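Two Grippers, One Toy Kitchen, and a Lot of Coffee

I went to Sutlow to find out which robot hand is better at kitchen chores, and I came home with opinions about oven doors. Strong ones!

The shop is a long, low building behind a tile warehouse, and the people who work there build small arms for labs and classrooms. They had agreed to let me spend a stretch of September playing with two grippers on the same arm, with the same controller and the same cameras, and to answer whatever dumb questions I came up with. I came up with plenty. The first gripper is the Druvwood, a narrow two-finger design with stiff tips. The second is the Campbell, also two fingers, but wider, with softer pads and a bit of give at the knuckle. On paper they cost nearly the same, $524 for the Druvwood and $624 for the Campbell, so I figured this would come down to feel.

The test itself is a pretend kitchen on a white table. I love this stuff. You get a colander, little bowls, a banana, strawberries, a slice of orange, and then a toaster oven sitting off to the right of all that play food like a grown-up at a kids' party. The oven is where things get serious, because a door has its own ideas about where your hand is allowed to go. 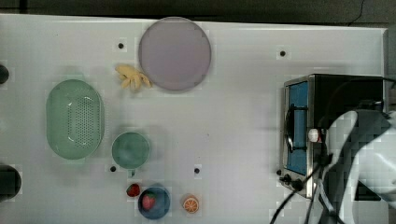 Fighting with the oven door

If you've never tried to open a door with a robot arm, think about how your own wrist turns when you pull on a fridge. You don't plan it. The arm has to, and if its plan is off by a hair, the fingers and the handle start arguing and the whole oven scoots along the table. I did that on my very first pull. I did it on my second pull too, and then I went and got more coffee.

The Druvwood's skinny fingers slip in behind a handle very nicely – you can get them into a gap I'd have trouble getting a pencil into – but they hang on so rigidly that any mistake in the arc goes straight into the appliance. The Campbell was clumsier getting there. I bumped the glass more than once. But once it had hold, that little bit of give in the knuckle soaked up my bad steering, and the door swung down (mostly) the way I meant it to.

We kept a tally on a whiteboard, because I'd promised my editor at least one number. Over the whole visit I made 153 attempts at picking, placing and pulling, split between the two hands. I won't give you the full breakdown. I was getting better the whole time, and I ran the Druvwood first, so it got stuck with my worst driving. The team pointed this out to me very gently over lunch.

Food was easier and much more fun. Strawberries are a nice shape for a beginner, the orange slice wants to be approached from the side, and the banana bunch is a menace with either hand. You think you've got one finger of it, and you've really got two, and then the rest swings around and knocks into a bowl.

What the wrist sees

I had expected the overhead camera to be the star. It shows you the whole table at once and makes you feel like a very calm general. But for the last couple of inches I stopped looking at it and drove from the wrist view almost entirely, since you can see both fingers and whatever is about to end up between them. The catch is that you lose your sense of the rest of the table. I'd get beautifully lined up and have no clue what my elbow was up to.

The bottle was my favorite for this. It's long, so you have to think about which way it's pointing before you go down, and you want to turn the wrist early. Leave it late and you're twisting right above the table with no room to fix anything.
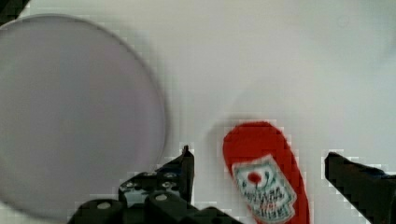 The wrist camera's view, with the red bottle between the open fingers and the pale disc to the left.

The controller deserves a mention too. Both hands ran from a Dredley box with a pair of joysticks and a squeeze trigger, and the trigger was set far too touchy for me at first. Half an hour of fiddling with the settings did more for my success rate than swapping grippers ever did. If you're shopping, ask to try that part before you fall in love with a hand.

So which would I buy? For small, fussy pickups, the Druvwood, and I'd keep the change. For anything with a hinge on it I'd pay the extra hundred and take the Campbell, and I'd bolt the oven down first.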